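Cartons in the office bin again

kettle_on_2
Posted February 1, 2020

Can we please rinse and flatten juice and milk cartons before they go anywhere? I pulled 2 out of the kitchen bin yesterday and my sleeve is still sticky.

pendenpete
Flatten, sure. Rinse? The Penden depot told us in June they don't care.

kettle_on_2
Our bin cares! It reeks by lunch.

gekelgal
I'm with Pete on rinsing, but food is my gripe — there's a perfectly good green organics tub under the sink. Look at this one.

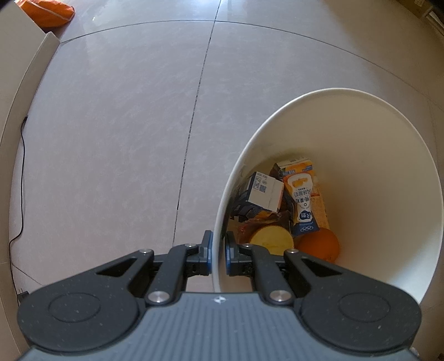

Cloltow Office Green Team | Waste & Recycling

A whole orange, in with the cartons! And a yellow slice of something, cake maybe, sitting on brown paper.

pendenpete
Okay, the orange hurts. I'd have eaten that.

kettle_on_2
Milk carton's not flattened either, just saying. I'll put a sign up.

pendenpete
We have 45 signs. Move the tub next to the bin instead.

gekelgal
Moving it tomorrow, colour label and all.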